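Pluvetti > Company > About Us

About Pluvetti

Pluvetti is a supplier of beds, blankets, crate mats and travel bedding for dogs and cats. The company sells directly to pet owners through its website and its store, and to independent pet shops, boarding kennels, grooming salons and veterinary practices through its trade department.

The company began as a repair business. Owners brought in beds with split seams and flattened filling, and the workroom restitched and refilled them at a fixed price. The same faults came back again and again: zippers placed where a dog could reach them, covers that shrank in the first wash, and base panels that wore through long before the rest of the bed. The first Pluvetti crate mat was made to correct these faults, and it remains in the catalog with only minor changes to its corners.

Our Ranges

The current catalog contains 121 products in three ranges.

Endus is our everyday range. It includes rectangular and oval beds, sofa throws and replacement covers. All Endus covers may be removed and machine washed, and every cover is sold separately so that an owner may replace a worn one without buying a new bed.

Grilero is made for crates and vehicles. Mats in this range are cut to fit the standard crate sizes sold in the United States and Canada, and they lie flat without ties. Trunk liners and back seat covers were added at the request of our trade customers.

Lavoie is intended for older animals and for those recovering from surgery. The beds have a low front edge and a firm foam base, and the covers may be opened on three sides for cleaning. Customers buying on veterinary advice are encouraged to send us the recommended dimensions before placing an order.

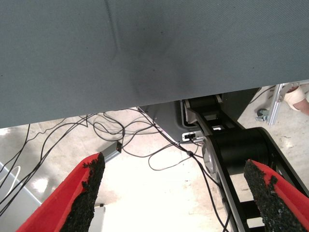 Before a new fabric is approved for any range, it is washed, dried and inspected several times over. Samples are checked for shrinkage, color loss and pulled threads, and the results are kept on record for as long as the fabric is in use. A fabric that passes for a cat blanket may be refused for a crate mat, where scratching and turning place greater strain on the surface. Suppliers are informed of the results in writing.

Sizing and Fit

A bed of the wrong size is the most common reason for a return. Our customer service department therefore offers a sizing service at no charge. Owners are asked to measure the animal from the nose to the base of the tail while it is lying on its side, and to note whether it prefers to sleep curled or stretched out. Staff will then suggest a suitable bed. For puppies of larger breeds, we generally recommend a Grilero mat until the animal is fully grown.

Trade Customers

Pluvetti currently supplies 300 trade accounts. Approved accounts receive a printed catalog each January, together with fabric swatches and a price list. Kennels and clinics may order covers in quantity with name labels sewn into the side seam. There is no minimum order for replacement covers.

Repairs and Donations

The repair workroom still operates, and last year it completed 2,349 repairs. Any Pluvetti bed may be sent in, regardless of its age. Beds of other makes are accepted when suitable filling is available. Customers are asked to wash the cover before mailing and to enclose a note describing the fault.

Returned goods that cannot be sold as new are cleaned and given to animal shelters. In the same year, 3,334 blankets and mats were donated in this way. Registered shelters may apply through the trade department and should state the number and type of animals in their care.

Contact

The store and telephone lines open at 9:00 a.m. Questions concerning orders, sizing or repairs should be directed to customer service. Applications for trade accounts are reviewed in the order in which they are received.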